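Okay, week 8 — sorting and categories! I love this one (I say that every week, I know).

Last time we looked at the Drevell parish list, which has 61 households grouped by trade. Somebody had to decide a man who baked and brewed was a baker. Every category hides a choice like that, so keep asking who made it.

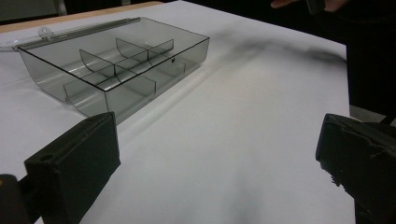 Fig. 8. A divided box: the compartments come first, the contents later.

For next class, read the Chettiar handout and take 100 words to re-sort the list your own way — by street, by age, whatever you like. Bring it on paper, please!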